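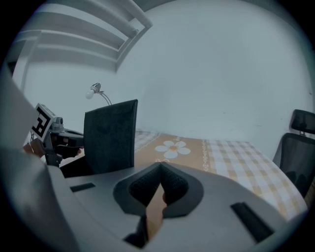 Household chores remain a hard problem for machines, and the reason is mostly soft material. A dishwasher works because every plate sits in a rack. A table is worse. Even one with only a lamp and a flowered cloth on it gives a two-finger gripper a surface that can fold or bunch under the fingers - and a pinch that is good for a plate is poor for fabric. I allow 3 cm of clearance and still snag the hem.

Lamps are their own category. The base is easy, but the cord goes wherever it likes, and my planner at Mok treats it as a rigid object. 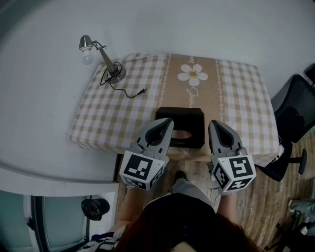 Can a machine tidy a table without help yet?
Under supervision, and slowly. My last log has 200 attempts and 189 clean ones, all with the same few objects.

The 11 failures took longer to sort out than the rest took to run.

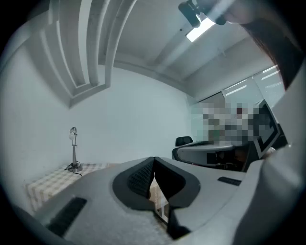 Bekside Manipulation Team

Chun-hung Hsueh wants to try drawers in December. I would stay with cloth. A drawer has one axis, and we already know how to pull along it.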